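Unit 6: Baggage allowances and through-checked itineraries

Reading before the session: course pack, sections on interline agreements and on the carriage of sports equipment.

6.1 Terms

A through-checked bag is one tagged at the first airport to the final destination on the ticket. A short-checked bag is tagged only as far as an intermediate point, where the passenger collects it and checks it in again. Short-checking is normally refused unless the stopover is overnight or the passenger must change airports.

An interline itinerary uses two or more carriers on one ticket. Two separate tickets do not form an interline itinerary, even where the flights connect on paper. Students regularly lose marks on this point.

6.2 Piece concept and weight concept

Under the piece concept the fare allows a number of bags, each with its own weight and size limit. Under the weight concept the fare allows a total weight, which may be spread over several bags. A single bag may still be refused if it is too heavy to be lifted safely by one handler.

Conversion between the two is not automatic. Where an itinerary mixes them, the rules of one carrier are applied to the whole journey. Work out which carrier that is before looking up any charge.
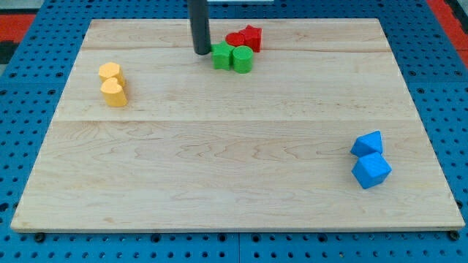
6.3 Worked case: Korel to Srisuk via Sorner

The passenger holds one ticket in two sectors. Korel to Sorner is 2178 km and Sorner to Srisuk is 3951 km. The long sector is flown by Kandonent, the short one by a regional partner using the weight concept. For this exercise the carrier on the longer sector sets the allowance, so Kandonent's piece concept governs throughout.

The passenger presents two bags against an allowance of one. The second bag is charged once, at Korel, at the through rate of 79 euros. It is not charged again at Sorner – the receipt must be kept with the tag stub until Srisuk.

Now assume the same flights on two tickets. Each carrier applies its own rules, the bags are collected at Sorner, and any entry requirements there must be met. Allow time for the queue at the second check-in desk.

6.4 Exercise

Rework the case with a return in May, the passenger carrying one suitcase and one pair of skis. State the governing carrier, the tag destination and the point at which each charge falls due. Show the steps in that order.

Unit 7 deals with delayed and damaged baggage.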